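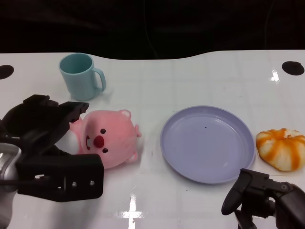

Dishwasher leaving grit on everything – my running log

Thursday
By Somtochukwu Olaniyan

Status: open, then closed, then open again, now closed (I think)

Right, I'm putting all of this in one place, as my messages to Fatima are spread over three different threads and she quite rightly asked me to stop. The machine is the Fudatden slimline that came with the flat. The trouble is a fine, sandy grit on the cups and glasses after every wash, worst on the top rack. Plates come out fine. Cutlery is so-so. Anything that sits upside down with a dip in its base ends up with a little puddle of murky water and a ring of grit round it.

First go – the filter

Everyone says filter, so I started with the filter. You twist it a quarter turn and lift it out, and mine was disgusting (rice, a bit of label, something that had once been parsley). Scrubbed it with an old toothbrush under the hot tap, put it back, ran the long wash. Grit was still there, maybe slightly less of it. I was very cross, having told the whole household it was fixed.

Second go – salt and rinse aid

The salt light wasn't on but I opened the salt compartment anyway and it was mostly water with a sad heap of salt at the bottom. Topped it up, wiped away the spill, and ran a rinse straight after so the salt wouldn't sit on the steel. Rinse aid was empty too. I set the dial to 3, which is what the leaflet suggests for hard water, and we certainly have that in Ojo Court, you should see the kettle.

Glasses came out much shinier. With grit on them. Shiny grit!

Third go – changing the tablets

Fatima's theory was that the tablets weren't dissolving, so I swapped to powder for a few days. It does clean better and I may stick with it, but the grit didn't change at all. I rubbed some between my fingers and it felt hard, like very fine sand, and it didn't dissolve in a saucer of warm water left overnight. So I'm ruling out powder, salt and anything else that melts.

Message to Fatima Chukwu, pasted in so it's all together:

"It isn't detergent. It doesn't melt and it doesn't squash. Could it be coming in with the water? Nothing in the bath or the kitchen sink though, I ran both through a clean tea towel and got nothing."

And her reply:

"Check the spray arms before you blame the water. Take the top one off and shake it. Mine at Gresham Road rattled like a maraca."

Fourth go – the spray arms

Well, she was right about the rattle. The bottom arm just pulls up and off. The top one has a plastic nut that undoes the opposite way to what you'd expect, so I spent ages tightening it and calling it names. Once it was off I gave it a shake over the sink and out came bits of limescale, 2 apple pips and a lot of the same pale sand. Several of the jets were completely blocked. I cleared them with a wooden cocktail stick, as the leaflet says not to use metal, then left both arms in a washing-up bowl of warm water and white vinegar while I had my tea.

Rinsed them until nothing more came out, which took longer than I'd like to admit. Put them back, spun them by hand to make sure they weren't catching on the tall pans, and ran the machine empty at its hottest with descaler in.

Result: next full load was clean on the top rack. Lovely. Closed the ticket.

Reopened

Grit again, two loads later. Only a dusting, but I could feel it on the rims. Rang the Westirau repair line and waited 8 minutes, which isn't bad. The woman I spoke to asked if I'd cleaned the inlet hose filter and I said what inlet hose filter.

So – water off at the tap under the sink, towel down, hose unscrewed from the tap end. There's a small mesh disc inside and mine had a tear down one side. New one was cheap and pushed in with a thumb. I gave the spray arms another shake while I was down there and got a few last crumbs out.

Where it stands

Nothing on the rims for the whole of this week. I'm leaving the rinse aid on 3 and I've put a note on the fridge to do the filter at weekends. Still to do: the lower rack has lost a wheel clip, but that's a separate ticket and I'll write it up when the part comes.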